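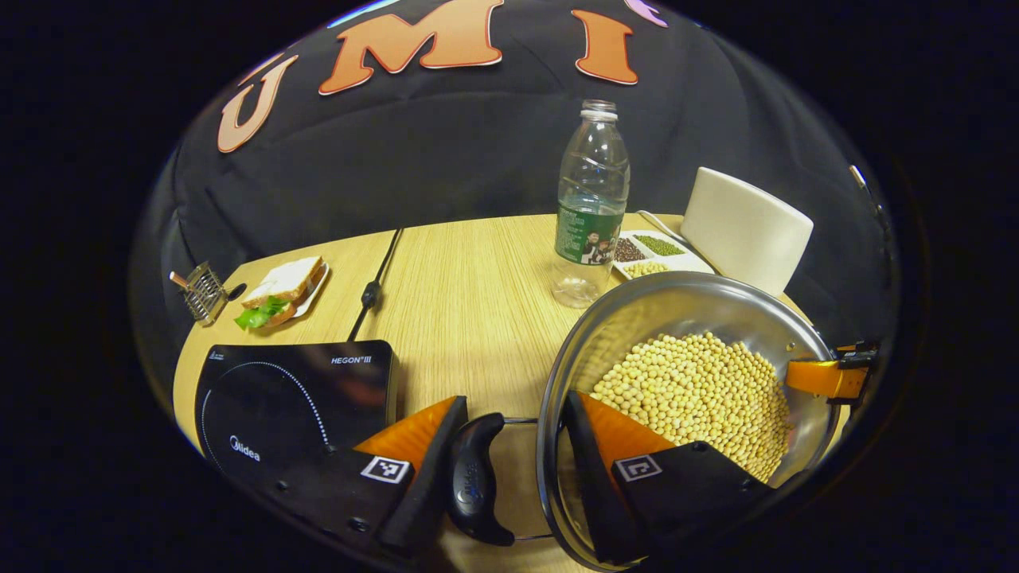
The case against grip confirmation by finger position

In September a lid came down on the wrong side of a pot at Rinell, and the controller logged the cycle as complete. The lid landed with its rim inside the pot wall on one side and outside it on the other. The gripper opened, the arm withdrew and the next step, which was to switch on the hob, went ahead on schedule. An operator pressed the stop before the plate had warmed. Nothing was damaged and the incident form ran to four lines.

I think it deserved more than four lines. The fault is built into the way most kitchen cells decide that they are holding something, and it will be repeated wherever that method is kept.

The method is simple. The fingers close until they stop. If they stop wider than fully shut, the controller assumes there is an object between them. The Borbély gripper used at Rinell does this, as does nearly every parallel gripper in its price range. For a box or a bottle it works well enough. The width at which the fingers stop says something useful about the object, and the object has few ways to turn.

A pot lid is a different load. It is held by a small knob at its centre and everything else hangs from that. If the knob is curved and the pads are angled, contact may be made along a short line on each side. The lid can then swing about that line with no change in finger width. The controller reads the same number for a level lid and for one tilted by 20 degrees. It has no means of telling them apart, and the log will show a good grip in both cases.

Rinell keeps its records properly, which is to its credit. Over 1,132 lid placements, 38 ended with the lid out of seat. The controller flagged none of them. All 38 were found by a person looking at the pot. The failures were not spread evenly, either. They were concentrated in the runs where the pot was filled with dry goods above the halfway line, where a low edge can meet the contents before the rim meets the wall. The heap shifts a little and the lid rides up on it.

Gristico, which supplied the cell, proposed a higher closing force. I have read the proposal and I do not agree with it. More force raises friction at the pads, so the lid will swing less easily, but it also loads a plastic knob and the screw beneath it. A knob that works loose gives the same tilt with a firmer grip. The reported width would still be correct and still be of no use.

Ultside, who integrated the cell, asked for a camera check after release. This is better. It would have caught the September event. Its weakness is that it comes late, when the fingers are already open and recovery means picking up a lid that is resting badly, possibly over hot contents.

My own preference is a check before descent. Lift the lid clear, hold for 400 milliseconds, and measure the angle of the rim against the horizontal. If it is out of limits, put the lid down on the table and grip again. The cost is less than a second per cycle. The heating step should be interlocked to a separate confirmation that the lid is seated, and a completed motion should never be accepted as that confirmation.

The objection I hear most often is that a badly seated lid is a small matter. On a cold pot of beans it is. The same program, with the same test, is meant to run over boiling water next year.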